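Injera Class and Starter Orders: Frequently Asked Questions

These are the questions we get most often at the Pudolbridge kitchen. If yours isn't covered, email us or ask at the counter in Cullport. Tsegereda Birhane teaches the classes and Fuad Berhe handles orders and shipping, so please say which one your question is for.

Do I need any cooking experience to take the class?

No. If you have made pancakes, you can follow along. The batter is mixed and fermented ahead of time, so class time goes to baking, plus one lentil stew and one cabbage dish.

How long is the class?

It runs from 10 a.m. to 2 p.m. with a break when the first batch of injera comes off the plate. We eat at the end. Please don't book anything tight afterward. Washing up can run over.

What does it cost, and what is included?

The class is $35 per person. That covers ingredients, lunch, a printed recipe and a small jar of starter to take home. Bring an apron and a container with a lid. We do not sell aprons.

Is your injera gluten-free?

The batter is 100 percent teff flour, which has no wheat in it. The kitchen itself is not gluten-free. We bake wheat bread here twice a week and use the same mixers. If you have celiac disease, we don't recommend eating the injera we make on site. You can buy the sealed Kouris teff flour and make your own starter from scratch at home.

Do you use brown teff or ivory teff?

Brown in class. Ivory teff gives a milder, lighter injera and works the same way, though it may need a little less water. You can mix the two.

What should I put the injera on when it comes off the heat?
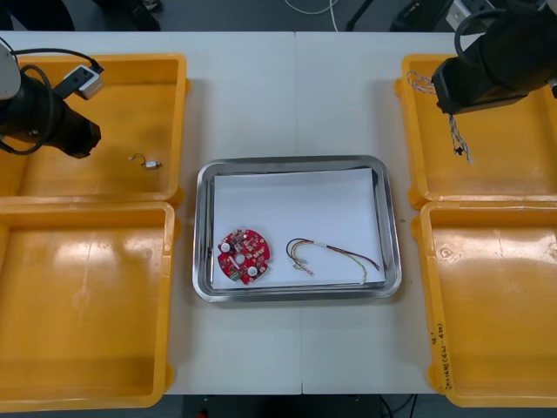
Fresh injera needs to cool in a single layer before you stack it. If you stack it hot, the rounds stick together and tear. At home, use a clean cotton cloth, a woven mat, or a large tray lined with plain parchment. Pick a tray with rounded corners and a rolled rim, like the steel one in the photo, because it wipes clean fast and has no sharp edge to catch the cloth. The paper doesn't have to fit exactly. A strip of bare metal at either end, as there is on that tray, is fine as long as the bread stays on the paper.

Once the rounds are cool to the touch, stack them and cover with a dry cloth. They will keep on the counter until the next day. After that, move them to the fridge in a sealed bag.

My batter smells sour. Has it gone bad?

Probably not. It is supposed to smell sour, a bit like yogurt or sourdough. Dark liquid on top is normal too. Pour it off and keep it in case you need to thin the batter later. Throw the batter out if you see pink or orange streaks, or fuzzy mold of any color.

How long does the batter ferment?

Two to four days at room temperature. In June it can be ready in two. In a cold kitchen it may take all four. Look for bubbles through the whole batter.

Why doesn't my injera have eyes?

The holes on top are called eyes, and every beginner asks this. The usual causes are a plate that isn't hot enough, batter that is too thick, or batter that hasn't fermented long enough. Change one thing at a time. Start with the heat. A drop of water should dance on the plate and be gone in a second or two. If the heat is right, thin the batter with a couple of spoonfuls of warm water and bake another round.

Can I use a regular frying pan?

Yes. Use a flat nonstick pan with a lid that fits well. Your injera will be smaller than ours, and that's fine. Do not oil the pan. Do not flip the bread.

How do you serve it for a group?
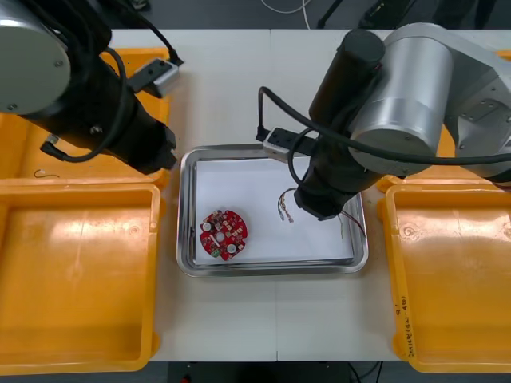 Injera is shared food, and everyone eats from one platter. Lay one or two large rounds down first, spoon the stews on top in separate piles, and put rolled injera on the side for tearing. Any wide tray will do if you don't have a round platter. Set it near the center of the table, the way the steel tray is placed here, so it can be reached from the left and the right. For more than five people, we set out a second tray.

Put wet stews in the middle and drier vegetables toward the outside. The bottom layer soaks up the sauce, and many people think it's the best part, so don't clear it away early.

How do I look after my starter?

Keep it in the fridge in a jar with the lid set on loosely. Feed it once a week with equal spoonfuls of teff flour and water. If you are going away, feed it the day before you leave.
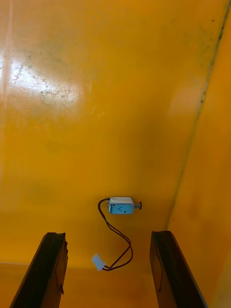
A starter that has been ignored for a month can usually be saved. Pour off the liquid, throw away all but a spoonful, and feed what's left every day until it bubbles again. If nothing happens after a week of feeding, email Fuad and we'll replace it for the cost of postage.

Do you ship?

We ship starter and flour. We don't ship injera. Orders placed by Sunday night go out the next morning. Customers in Prastness can pick up at the bakery stall and skip the shipping charge. 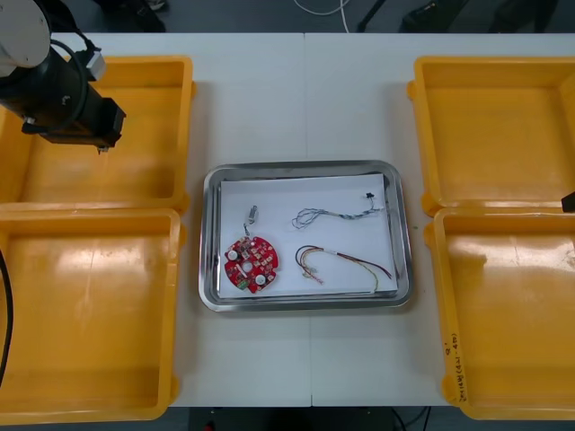 Starter travels in a sealed pouch inside a box. Open it the day it arrives, move it to a clean jar and feed it. The pouch may be puffed up when you get it. That is gas from the fermentation and does no harm.

Can I cancel or change my class date?

Yes, up to 21 days before the class for a full refund. After that we can move you to another date if there is a space, or you can send someone in your place. Just tell us their name and any allergies.

Can children come?

Ages ten and up, with an adult who has also booked. The plates are very hot and set at counter height.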